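Shelving notes: the white cubby unit

By Kartini Khoo, Stores and Fittings, Grarnbridge

The open cubby unit has been in use since February, and several readers have asked for the working rules in one place. What follows replaces the sheet taped inside the stores door. The old sheet still refers to the Lokov racking, which left the building last year, and should be thrown away.

The unit is a plain grid of white boards with vertical dividers and horizontal shelves. It has no doors and no baskets. The compartments are not all the same size, and this causes most of the questions we receive. Small items placed in a tall compartment waste the height above them. Tall items placed in a short one get wedged under the board above and are knocked over when lifted out. Check the height first, then the depth.

Placing items

Round objects go to the back of the shelf. A ball or a piece of fruit set near the front edge will roll if the board is even slightly out of level, and the drop to the floor is enough to bruise or dent it. Bowls go towards the back as well, standing on the base and never on the rim. Anything on wheels goes in last and is turned so that the wheels do not point straight out.

Glasses and cups are kept low. A cup on a lower shelf can be seen from above without bending, and it falls a shorter distance if it is caught by a sleeve. Leave a gap between a cup and its neighbour wide enough for fingers on both sides.

The top board is a display ledge and takes light objects only. Fruit is spaced out so that no two pieces touch. Nothing is stacked on the top, and nothing is left there overnight except the fruit.
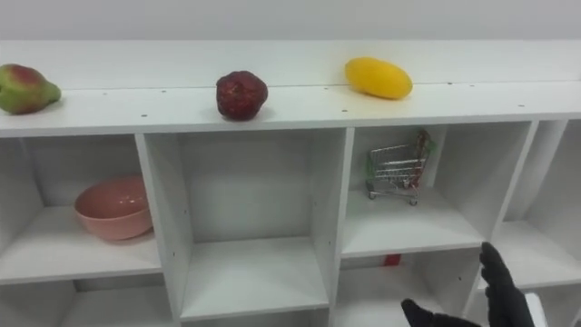
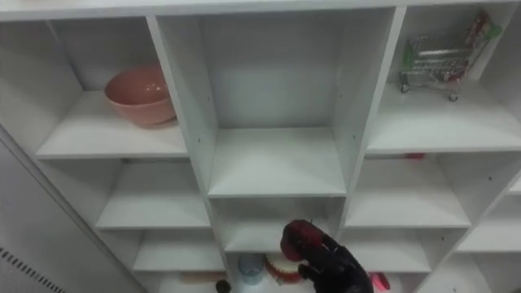
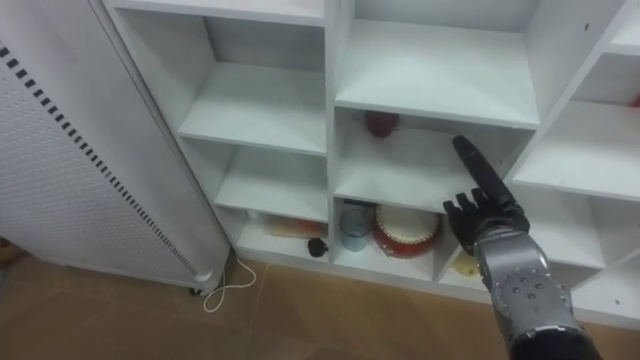
The limit for any one compartment is 4 items. This was raised to 8 for a short period at the request of the Skeden room and then put back, as the items at the rear could not be reached without taking out those in front. If a compartment is at its limit, use an empty one. Empty compartments are part of the layout and need not be filled for the sake of appearance.

Reaching in

Most breakages on open shelving occur on the way out. The usual cause is the back of the hand striking the board above. Bring the hand in level, close the fingers on the item, draw it forward along the shelf and lift only when it is clear of the front edge. Cylindrical items are held round the side. Do not pick them up by the top with two fingers, however light they are.

Where an item sits deep in a lower compartment, move whatever stands in front of it to the next shelf before reaching past. Put it back afterwards in the same place. The Wijaya inventory records each item by compartment, counting from the upper left, and an item moved one space to the right is an item missing as far as the list is concerned.

Pinholes

There are small dark pinholes in the top board. Two readers have asked whether these should be filled. They should not be filled with paste, which shrinks and collects dirt. Leave them open and keep them clear with a soft brush. The groove running along the top should be brushed in the same direction, from one end to the other, before the board is wiped. Wiping first pushes crumbs into the groove and they are then difficult to remove.

Cleaning

Clear one column at a time, starting at the top. Use a cloth wrung out in warm water with a little washing-up liquid, then a dry cloth. Allow 20 minutes before putting anything back. Scouring pads leave dull patches on white board and are not to be used on any part of the unit, including the undersides. Marks from rubber wheels come off with a pencil eraser.

The front edges need more attention than the rest, as that is where hands rest. Look along each one with a lamp held low to the side. Greasy marks that cannot be seen from straight ahead will show at once.

Level and fixings

The unit was checked for level when it was put in and has been adjusted once. The left end had dropped by 2 mm. Please report any shelf that rocks, and do not push card under it. Card compresses within a few weeks and the fault comes back in a slightly different place.

The next full clear-out is on Saturday, starting at the left-hand column. Rooms wanting anything kept out for use that morning should collect it on Friday before the stores close and sign for it by compartment number.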